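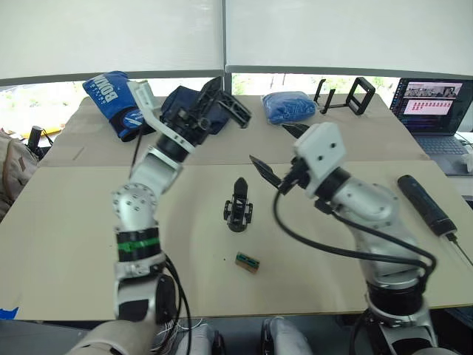 What should be bought first, the arms or the table?

The table. Arms get quoted against a mounting surface, and if you change the surface afterwards you pay for the brackets twice.

Section 2 — Planning and budgeting a two-arm bench

Read all of section 2 before asking for quotes. Prices not given in this guide, they move too often. Ask Kirkier or your own supplier.

2.1 Before you ask for a quote

1. Write down the jobs. One line each. "Pick up board, place on block" is enough.
2. Next to each job put the heaviest and the smallest item to be handled.
3. Measure the room. Door width too, and the lift if there is one.
4. Mark the sockets on a sketch. Extension leads don't count as sockets.
5. Decide who signs for delivery. Name and phone number, the courier will want both.

Note: soft goods (cloth, bags) and hard goods (tools, circuit boards) may need different fingers. Budget for both sets now if both are on your list. A second order later means a second carriage charge.

2.2 What goes in the budget

Split the sheet into three parts. Don't put everything under "robot", finance will send it back.

Part A — bought once
Arms, both, same model and same firmware
Grippers, one per arm, plus one spare
Wrist cameras and housings
Table, clamps, mounting plates
Computer for running and checking recordings

Part B — wears out
Finger pads and finger sets
Camera cables (buy long, see 2.4)
Table covering. Cardboard sheets are fine and cheap
Screws, ties, tape

Part C — things to be handled
Small tools, fabric items, printed parts, boards. Always forgotten. Give it its own line.

Caution: Part B is per year, not per project. Put it in the running costs or it dissapears when the project closes.

2.3 Choosing hand tools for the item list

1. Pick tools your people already use.
2. Check the full width against the gripper opening. Handle AND collar.
3. Buy two of each, same batch if you can.
4. Copy the label details into the asset list before first use. Labels rub off.
5. Cordless tools — add the charger to the sheet. 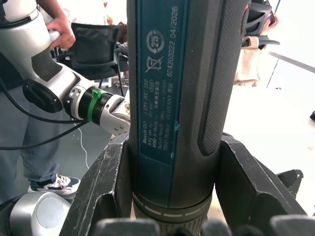 Photo: Ottar Bråten / Kirkier

A Bosch GO like this one goes in as a 3.6V tool, number 624203222 04/2026 copied exactly as printed. The crossed-out bin on the label means it can't go in general waste, so put a disposal line in Part C.

Scuffed finger edges, as on this pair, are Part B. Enter a replacement set whether or not you think you need one.

2.4 Cables

1. Measure from wrist to computer with the arm at full stretch, then add 500 mm.
2. Order one spare of each type.
3. Check the plug at both ends. Zovex and Virnico kits do not share connectors.

Caution: loops near a joint can catch. Allow for clips on the order, 100 per bench is a sensible bag size.

2.5 Space for people

Someone will be guiding an arm by hand during set-up and someone else will be at the screen. Plan for two chairs, and floor to stand on at the side of the base. Bags need a place off the floor, a shelf will do.

Window behind the bench? Add blinds. Cheaper then moving the bench.

2.6 Placing the order

1. Send Part A and Part B together. Part C can be bought locally.
2. Ask for delivery in two drops, table first.
3. Allow 8 weeks for arms. Orders placed after October may run longer.
4. Check the quote against order form 96. Both arms must show as separate lines.
5. If the supplier offers the Maldonado mounting kit, ask for the plate drawing before you accept.
6. Keep packaging until both arms have passed the checks in section 3.

Note: training days are not included in any quote unless written in. Ask.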